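Start > Tagebuch > Haushalt und Küche > Oktober
3 Kommentare · 19 mal geteilt

6:40 Uhr. Küche 19 Grad, Fenster gekippt. Die Liste vom Vorabend durchgesehen, vier Punkte offen: Entkalkung Wasserkocher, Dichtung Spülmaschine, Tücher, Umstellung der Trinkflaschen. Den Kocher zuerst, mit Zitronensäure, kalt angesetzt. Heiß angesetzt fällt Calciumcitrat aus, der Belag sitzt danach fester als vorher. Einwirkzeit 20 Minuten, zweimal nachgespült, einmal leer aufgekocht und verworfen.

Dichtung der Spülmaschine: unten rechts ein Riss, 27 mm lang, noch nicht durchgehend. Ersatz bei Girkier bestellt, Lieferung in der kommenden Woche. Bis dahin nur Kurzprogramm, danach die Sockelleiste auf Feuchtigkeit prüfen.

Zu den Tüchern. Die blauen von Ganthorpe haben den Sommer ordentlich überstanden, nehmen aber schlechter auf als im Frühjahr. Ursache vermutlich Weichspüler, der über eine gemischte Ladung hineingeraten ist. Ab sofort getrennt bei 75 Grad ohne Zusatz, Trocknung auf der Leine. Zum Abwischen der Arbeitsflächen genügt eines, feucht, in Bahnen geführt und nach jeder zweiten Bahn gewendet. Zusammengeknüllt liegen lassen ist die schlechteste Lagerung, die Mitte trocknet zuletzt.

Bei den Flaschen geht es um die Deckel. Alles mit Sportverschluss hat mehr Kanten und Hohlräume als ein glatter Schraubdeckel, dazu kommt das Gewinde am Hals. 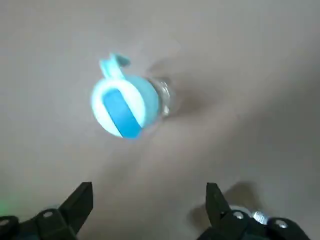 Hellblauer Verschluss, klarer Flaschenhals.
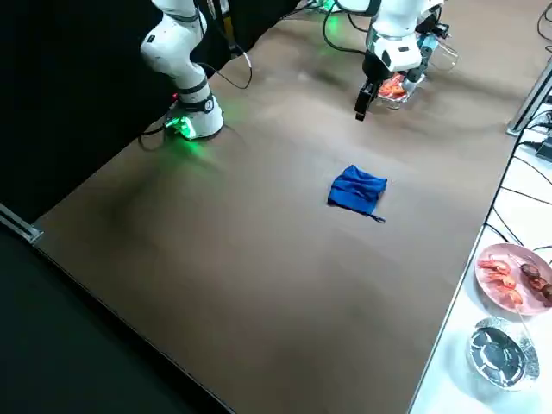
Reinigung der Verschlüsse künftig so: abschrauben, lauwarm vorspülen, schmale Bürste ins Gewinde, eine volle Umdrehung in jede Richtung. Danach mit der Öffnung nach unten abtropfen lassen, Deckel und Flasche getrennt. Wieder zusammengesetzt wird erst beim Befüllen. Capucine Sabatier hält die Bürste für überflüssig und schüttelt mit Reis. Habe das zweimal versucht. Der Flaschenboden wird damit sauber, das Gewinde erreicht der Reis kaum.

Mittag. Garnelen kalt, mit Zitrone und Brot. Portionen vorher abgewogen, damit die Reste noch für den Abend reichen. Restmenge in den geschlossenen Behälter, unteres Fach, Verbrauch heute. Für warme Beilagen nehme ich weiter Aluschalen. Säurehaltiges kommt nicht hinein, auch keine Zitronenscheiben.

Nachmittags den Messbecher von Drovevent gegen die Waage geprüft. An der oberen Marke fast 20 ml zu viel, unten stimmt er. Mit Filzstift korrigiert, hält vermutlich bis zur dritten Wäsche. Im Heft vermerkt.

Das Regal von Sydorenko steht noch im Karton. Der Wandabstand hinter der Tür ist knapp, Scharnierseite nachmessen, bevor gebohrt wird. Dübel sind vorhanden, der 8er-Bohrer ist stumpf.

Offen für morgen: Bohrer, Kühlschrankablauf, Brotkasten auswischen. Zitronensäure nachkaufen, der Beutel ist zu einem Drittel voll.

21:15 Uhr. Sockelleiste trocken.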